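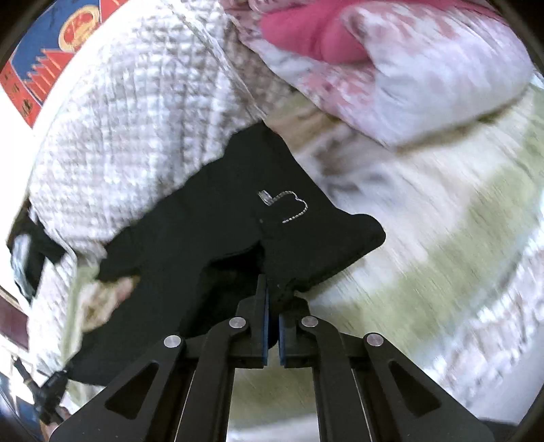
Elvia Zepeda wrote in to ask why the dark clothes get a folder to themselves, when every other laundry set she has used just sorts by garment. Fair point, and it was the first thing I changed when I started over in April, so I'll begin there.

Filetholm laundry and tidying set: read me

Hello! I look after this set, which is all about cloth on floors: things dropped, things bunched up, things half folded and then left because the kettle went. There are 2,231 pictures in the main folder and 88 in the one called odds.

Why dark things are kept apart
Black cloth is a pain to label. On a pale floor you get a lovely clear outline, but inside that outline the folds more or less vanish, and two people will happily draw the same sleeve in two different places (Cornel Pîrvu and I did exactly this for a whole afternoon — neither of us gave way). So in the dark folder we only mark the outer edge, plus any fold you'd be willing to argue for. If you can't tell whether it's a garment or a soft bag, put "cloth, unsure" and move on. I'd much sooner have that than a confident guess.

Trimmings
Beads, little chains, fancy stitching, clips, poppers and so on get their own label, "trim". If you can't say whether a line of shiny dots is a chain or sewn on, it's still trim. Please don't split it further. I tried that in the Keltow version and ended up with eleven kinds of button and a headache.

What's in the folders
dark: black, navy and the very deep browns
light: everything else that's plain
pattern: stripes, checks, that awful pineapple shirt
odds: bags, tea towels, one oven glove that keeps turning up

Labels
labels.csv has one row per item, with these columns: name, folder, kind, folded (yes, no, partly), trim (yes or no), notes. The notes column is free text and I do read it, so write properly in there if something's bothering you. Towels over a chair back count as "partly", by the way — don't ask me to reopen that one.

Known problems
Socks are a mess. Some are labelled as pairs and some one by one, depending on who was doing it and how late it was. I'm working through them slowly, and the ones I've fixed say "sock ok" in the notes.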